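The Bed Is the Best Folding Table You Own

Living
From the April issue

In my first apartment in Odport there was no table big enough for a shirt. I folded on my knees, on the lid of the washing machine, sometimes against the wall with my chin holding the collar. The results were what you can imagine. Then one evening I put everything on the bed, because the chair was full, and I have folded on the bed ever since.

I come from a family where clothes were ironed and put on hangers, all of them, even the T-shirts. Folding was for towels. So I learned it late, from books, from neighbors, and for one winter from the ladies at the Sultona laundry on the corner, who were kind enough to let me watch. They worked at a long steel counter and they were very fast. When I asked what I should do at home without a counter, one of them shrugged and said, "You sleep on something, no?"

A bed has the right size. A sweater with both sleeves open needs more space than most kitchen tables can give, and on a mattress you can walk to the other side of it. The height is not perfect, I admit. People with a bad back should kneel on a cushion, or sit on the edge and turn the garment toward them instead of bending over it. My own bed frame came from Harb, a furniture shop that has since closed, and it is high enough that I can stand for a short pile. For a long pile I sit.

The arithmetic of small piles

I once tried to find out how much I fold. I kept a notebook for 52 weeks, one line for each piece, and at the end I had 3,736 lines. I live with two other people, and one of them plays sports. The number surprised me, but what I remember better is how the lines were divided. In the weeks when I folded a little every evening, I wrote them almost without noticing. In the weeks when I waited, there was a mountain, and I went to bed late because the mountain was lying in my place.

This is the hidden rule of the bed. You cannot leave the work there. A table will hold your laundry until next month, but a bed must be empty by night, so the job has an end.

Dark clothes on a light sheet

I like a sheet with a small pattern for this work. A printed sheet with little flowers in rows is almost as good as ruled paper. You lay the bottom edge of the garment along one row and you see immediately if it is crooked. Black clothes are the easiest to place on it, for the outline is clear, and they are the most difficult to keep nice. Every bit of lint shows. I go over them with my palm or a damp cloth before the first fold, never after, when half of the dust is already closed inside.

A collar should be settled first. Spread the garment flat, put the collar how you want to see it in the drawer, and only then smooth the body, moving your hands from the neck down. If there is a small logo or some stitching on the cloth, try not to put a fold through it. Printed marks crack with time, and embroidered ones make a bump that travels through the whole pile.

Blankets and soft toys do not have to leave the room. I push the blanket up to the top of the mattress and toward one side, in a heap, and the bear can lie beside it. What matters is one smooth area as wide as the widest thing you are going to fold.
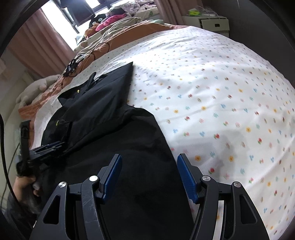
What to do with the sleeves

Sleeves are where most people lose patience. The ladies at Sultona folded them straight across the back, one over the other, and I did the same for years. Now I prefer to bring each sleeve in and turn it down along the side, so that the two do not meet in the middle. The package is flatter, and it stands up better in a drawer.

Heavy fabrics want fewer folds. A thick sweater I fold in half and then in half again, and I stop there. Thin ones can be folded in thirds. For slippery sports clothes I have no good advice. I roll them and put them in a box from Dellthorpe that was made for shoes, and the box does the rest.

When the pile is ready, carry it to the closet at once, even if it is only four pieces. Then pull the blanket down again and put the bear back on the pillow.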